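Trastden 8 Open Shelving Unit, White

Item no. 1225
Finish: matte white
Compartments: eight, open front
Height: 136 cm
Width: 70 cm
Net weight and carton sizes: see data sheet, page 2

The Trastden 8 is a freestanding unit for bedrooms, hallways and small stores. It replaces the Trastden 6. Shelf boards are fixed and carry the same load in every row. The unit can be stood on wood, tile or low-pile carpet. On uneven floors, set the feet before loading.

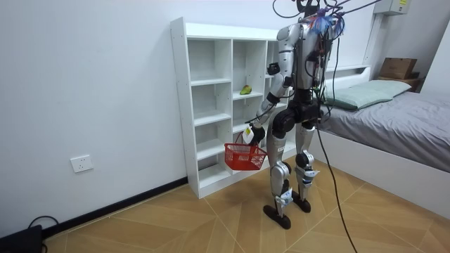
Byung-chul Lim: Had the older six in a hallway for years and the feet were the weak point. The new ones turn by hand, but you need the unit empty to get at the back pair. Four stars.

Assembly takes two people. Lay the side panels face down on the carton, fit all dowels, then close the frame and drive the cam locks a quarter turn. Do not use a power driver. The back panel goes on last – it squares the unit, so check both diagonals before fixing it. 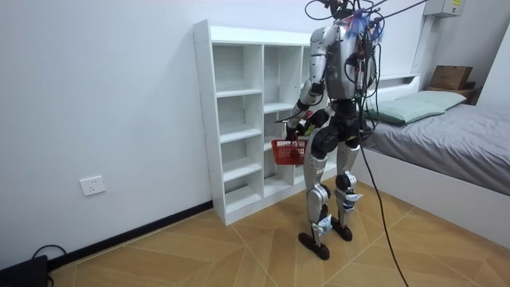 Wall fixing is required in all homes with children. One bracket and one strap are packed with the unit. Wall screws are not included, as the right type depends on the wall. For plasterboard, order Maes fixing set 202.

Surfaces can be wiped with a damp cloth and mild soap. Dry at once along the front edges. Scouring pads and solvent cleaners will leave shiny patches on the matte finish.

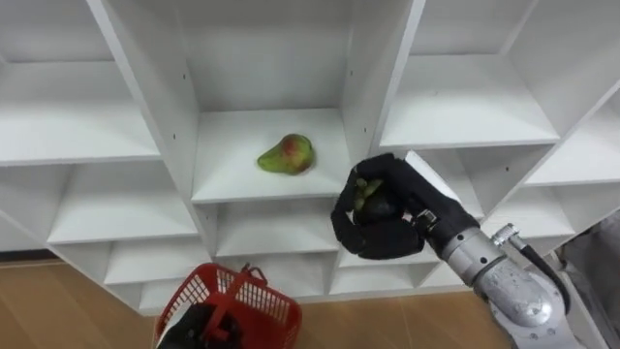
Two units may be placed side by side with the Jonska link plate, sold in pairs. Stacking is not approved. Cina doors and drawer inserts fit the lower rows only. Inserts made for the Trastden 6 are slightly too wide and cannot be cut down.

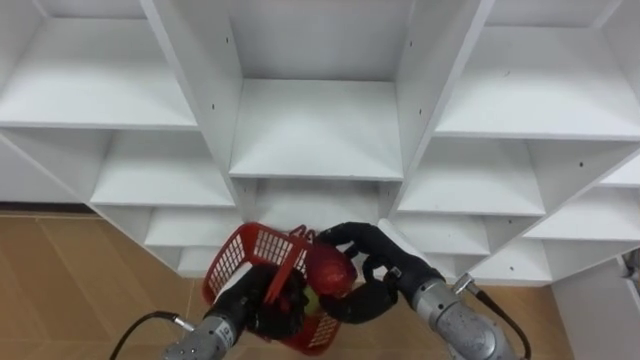
Storage Catalog, Issue 70

Spare cam locks, feet and dowels are stocked for all current units. Quote the item number and the letter stamped on the back panel. Orders placed before 2 p.m. leave the warehouse the same day. Next delivery of white units: February.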